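Can a machine do the chores yet?
Questions we are asked most often, answered by Annunziata Negri and Farzad Bakhtiari, Ziltby

Last updated 12 May 2024

Can I buy a robot that tidies my house?
No. You can buy machines that vacuum or mop a floor, and they do it fairly well. A machine that picks up whatever is lying around and puts it in the right place is still a research project.

What makes picking things up so hard?
Mostly variety. A factory arm handles the same part all day. A home has hundreds of different things, and many are thin, shiny or see-through. 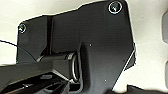
Hardware gets most of the attention, but it is the smaller part of the problem. Motors and joints are good enough for light work. A black arm link and a plate with two screws in it, like these, are ordinary engineering, and a small shop can repair them. Knowing where to put the fingers is the hard part.

Which chores come closest?
Clearing a table is a good candidate. The surface is flat, the items are light, and a dropped lid does no harm. Folding clothes is slower, and cooking on a real stove is further off.

Does the room have to be specially prepared?
Less than it used to. At Promen, our trial project, we try to leave rooms as they are.

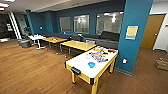

Shared rooms are a fair test of that. Furniture gets moved, and people leave things on whatever is nearest. An air hockey table is a good case – to a person it is plainly a game, but to a machine it is one more flat top with small things on it, and someone has to tell it whether the light blue striker stays there or goes away.

How fast is it?
Slow. Forough Farahani ran 100 table-clearing attempts for us in February, and 19 of them needed a person to step in. A person clearing the same table would be done long before the machine.

What about flat items?
They are the most common cause of a missed grip. Lids and packets lie close to the surface and leave little to hold. Clear plastic on a white top is worse, as the cameras may not find it at all.
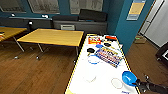
Gripper beside the blue bowl, with lids and a printed package farther up the table.

Is it any use on a shop floor?
For sorting and moving boxes of one size, yes. For mixed small parts, only with someone close by.

When will it be ready for homes?
We don't give a date. Send other questions to Ayantu Endale at the Odunside office.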